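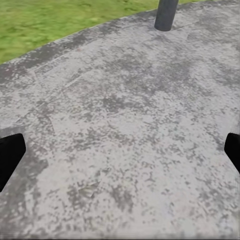 Pale gray concrete with darker mottling and a strip of grass.

Runner and Mast Rules Revised for Givent Class Iceboats
08/12/2023

The Givent class has published its revised measurement rules for the coming ice season. The changes cover runner profile, mast step position and minimum plank stiffness. They apply to all races on the Allilitz calendar, including the opening regatta, and to any boat that requests a new certificate. The class register currently lists 656 hulls.

Runners

The maximum runner thickness is unchanged. The rule on edge angle has been rewritten. Under the old text, a runner could be ground to any angle as long as both sides were equal when checked with the class gauge at the midpoint. The new text requires three readings, taken at the pivot and at fixed stations ahead of and behind it. All three must agree within one degree. Runners with a deliberate twist toward the heel, which had become common on hard black ice, will not pass.

Insert runners with a hardwood body are still allowed. The steel must extend at least 7 inches ahead of the pivot bolt. Several sets made by Uven before last winter fall short of this and can be used until the end of the season if they are marked by a measurer. After that they will need a new insert. Uven has said it will supply longer blanks drilled to the existing bolt pattern, so bodies in sound condition do not have to be replaced.

Mast step

The step may now be moved fore and aft within a wider range, provided that the position is fixed before the first start of the day. Adjustable steps must have a through pin. Friction clamps are no longer accepted. The previous wording allowed clamps "of adequate strength," and measurers at different venues had read it in different ways.

Mast rotation limits stay as they are. The class considered a stop at 90 degrees and dropped the proposal after test sailing in September on the wheeled version of the boat, where the stop caused the leech to open early in puffs. The test boats used the same rigs that are used on ice.

Plank stiffness

The plank test has been standardized. The plank is supported at the runner chocks and loaded at the center, and deflection is read after one minute. Readings taken immediately after loading were found to vary with temperature and with the age of the glue lines. Planks already certified do not need to be tested again unless they have been repaired or re-laminated.

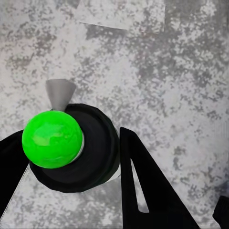
A green sphere in front of a round black disc.

Measurement dates

The first measurement session will be held in the boat shed at Căpraru. Owners should bring the complete boat, with both the ice runners and any slush runners they intend to enter. Each boat may declare up to three sets. A full check takes about 20 minutes if the old certificate is on hand. Boats with no certificate will be taken at the end of the session.

A second session is planned on the shore at Allilitz on the day before the opening regatta. It will cover runners and mast steps only, as there is no level floor for the plank test.

Course and ice

The windward and leeward marks at Allilitz will be set 2,000 yards apart when the ice allows. The race office will post thickness readings each morning, taken on a grid across the course area and along the route from the launch ramp. Racing will not start if any reading on the course is below the published minimum.

The full text of the rules, with the revised runner drawing, is available from the class office. Certificates issued under the previous text remain valid for all items not listed above.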